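Course handout, Unit 2: Storage Locations and Batch Sizes
Posted Monday - by the course office, Istano
2 comments

Unit 1 ended with the pick list. Unit 2 deals with where stock sits before it is picked, and with how many order lines are released at one time.

A location is the smallest area that has its own address in the stock record. It does not need walls or a shelf. A marked rectangle on a floor or bench is a location if the record has a line for it. A container standing inside a location gets its own address only when it stays there between shifts. Otherwise it is a carrier, and the stock in it is booked to the location beneath.
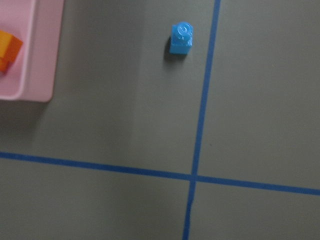
Fig. 1. Taped divisions on a gray surface, with a pink tray and small blocks.

Two rules of assignment are in common use. Under fixed assignment, each item number keeps one location, full or empty. Space must cover the maximum stock of every item. Under open assignment, an item goes to any free location and the record is updated at put-away. Space must cover only the maximum of the total, but a missed entry means a lost item.

The Dikum worksheet has 442 item numbers. Fixed assignment with a spare margin calls for 525 locations. Open assignment, using the same receipts for June, brings the need down by some 20 percent. Check this against your own totals before class.

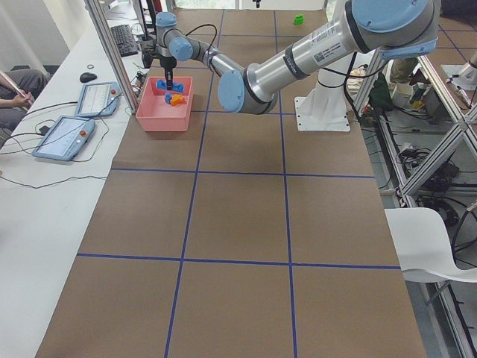 Batch size is the number of order lines released together. A large batch cuts travel per line, but raises sorting time after the pick. In the Sperling case, travel falls quickly over the first few steps and then flattens - sorting time keeps rising in a straight line. The best size is where the sum of the two is lowest. Plot both curves on one sheet and mark the point. Do not read it from the travel curve alone.

Split lines count once for travel and twice for sorting. The Levurel table already includes this correction, so do not apply it again.

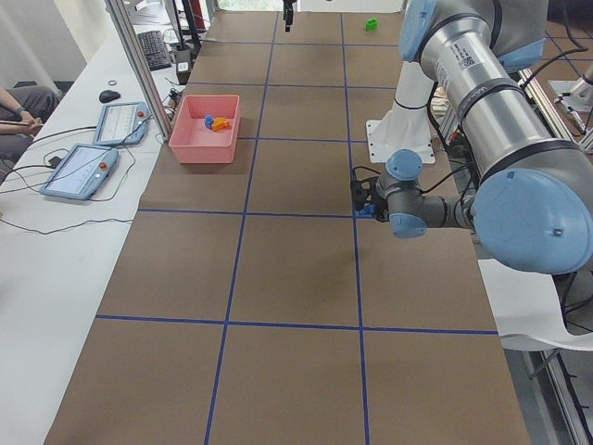
One reader asked whether the margin in the Dikum worksheet should also be added under open assignment, and suggested that a smaller one would do, as peaks for different items seldom fall together. The margin there is applied to the total only. Use the value in column 2.

Problems for Unit 2 are due before the next lecture. Show units in every step.

Contact the course office | Copyright Istano course office | Back to top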